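Teaching by hand: pictures from the Flustby table

Feb 20, 2020

Hello again, and thank you for all the kind messages after our last page! Several of you asked what it looks like when we gather examples for Urkik, our learning system, so I have put together a small gallery, with more words than pictures as usual (Andri Egger says I could write a page about a paper clip, and he may well be right).

We work with hand-held grippers, each with its own camera, and we simply do the job ourselves while everything is recorded. Our aim for this task is 4,000 goes. We have saved 1,000 so far and kept 900 of them after checking, which pleased us all very much.

The ball and the tray

An orange ball in a clear tray, with one gripper's pad up against its left side, and the other gripper wide open over the white tabletop. Clear walls are a lovely hard thing for a learner to make sense of, and I am very fond of this task for that reason!

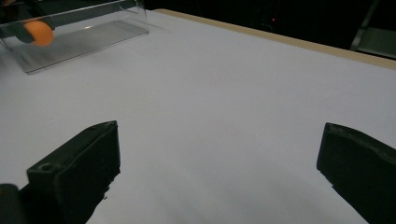 How we share out the work

Burgi Plattner and Brigitta Thaler usually take the two-handed tasks together, one holding the grippers and the other calling the start and stop. After 7 goes they swap over, have a stretch and move the tray somewhere new on the table, so that Urkik doesn't come to expect it in one spot.

Tuva Nygård goes through the recordings in the afternoon and writes a short note beside any she leaves out. Slow goes stay in, by the way, and so do slightly clumsy ones, as long as the task gets done.

The next set of pictures will come from Grodholm, where Marlies Camenzind is getting a second table ready for August.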